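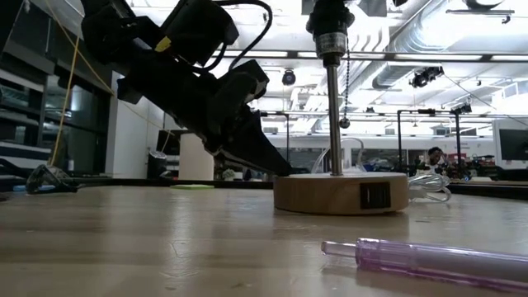

Light wooden tabletop with a round wooden lamp base.

Ticket 707
Subject: Wrong diesel price on Luvance forecourt feed
Opened: 05/09/2023
Site: Briggs, Brorkby
Assigned to: Musa Uzor
Status: Closed, monitoring

Problem
The pole sign and the public price feed show different prices for diesel. Regular and premium match. The feed still carries the diesel price from before the last state excise change. Pumps charge the same price as the sign. No customer was billed at the wrong rate.

Checks
Restarted the feed service. No change.
Compared the local price table with the sign controller. Both correct.
Pulled the outbound log from the Brotel gateway. Diesel record rejected on every push, error "tax code not valid for grade". Regular and premium records accepted.
Tax table on the gateway is version 2. The head office copy is version 6.
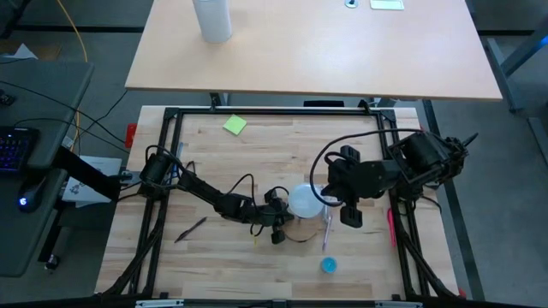 The gateway stores its excise table separately from the price table, and a price update does not refresh it. When the diesel rate was revised, head office retired the old tax code and issued a new one. The site picked up the new code with the price file, but the gateway did not recognize it and kept publishing the last accepted record. Anyone entering the code by hand should copy it onto paper first; an ordinary slim pen is enough. The code field on the gateway screen clears when the menu changes.

Fix
Loaded the version 6 tax table through the service menu.
Cleared the rejected queue.
Forced a full price push for all grades.
Diesel record accepted on the second try. The first timed out.
Feed, sign and pump prices now match.

Follow-up
Two other sites use the same gateway firmware and have not been checked. The next scheduled rate review is in December, and the tax table must be loaded before the price file goes out. Asked Brotel whether the gateway can raise an alert on a rejected record instead of only writing it to the log. No reply yet.

M. Uzor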